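Ticket: audience figures for the Koker news site dropped overnight
Raised by: Coralie Stubbs, newsdesk
Assigned to: Ilari Kiiskinen
Status: open, waiting on Steltix

**Problem as reported**

The Steltix dashboard shows the Koker homepage losing most of its readers from 16:00 onwards. Article pages look normal. The December audience report is due with the ad team and Coralie needs to know whether the figures can be used.

**First checks (Ilari)**

- Server logs show homepage requests at their usual level, so readers are still arriving.
- Steltix recorded 210 homepage views in the hour after 16:00. The logs have around 1,000.
- Same result in three browsers, logged in and logged out.

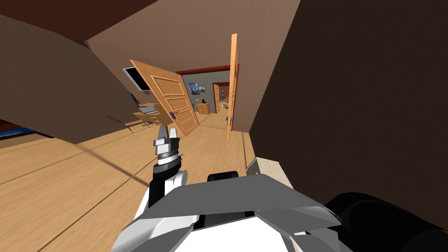 The gallery block on the homepage was the next thing to look at. It was updated shortly before the drop, and the tracking tag loads after it. I tested it, and one of the gallery images loads at full size on phones when it should be scaled down. On a slow connection the page takes 15 seconds to finish and the tag gives up before then.

Turned off the gallery on the staging copy. Views were counted correctly on every reload. Turned it back on and the count went wrong again.
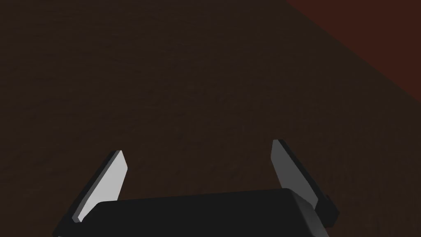 ## Fix applied

1. Moved the Steltix tag above the gallery block in the homepage template.
2. Cleared the page cache.
3. Asked Siiri Hyvönen to check from her phone, off the office network. Her visits were counted.

The image scaling fault is separate. Neville Marsden has it under the Cletitz template ticket.

## Still open

The missing views can't be recovered from our side. I have asked Steltix whether they can rebuild the gap from our server logs and sent them the log files for the hours affected.
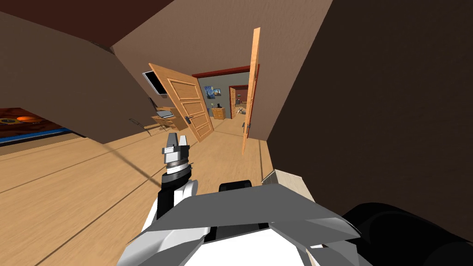 Until they reply, please leave the homepage line out of the December report. Article page figures are fine to use as they stand. Coralie has told the ad team.

Leave this ticket open until Steltix answers.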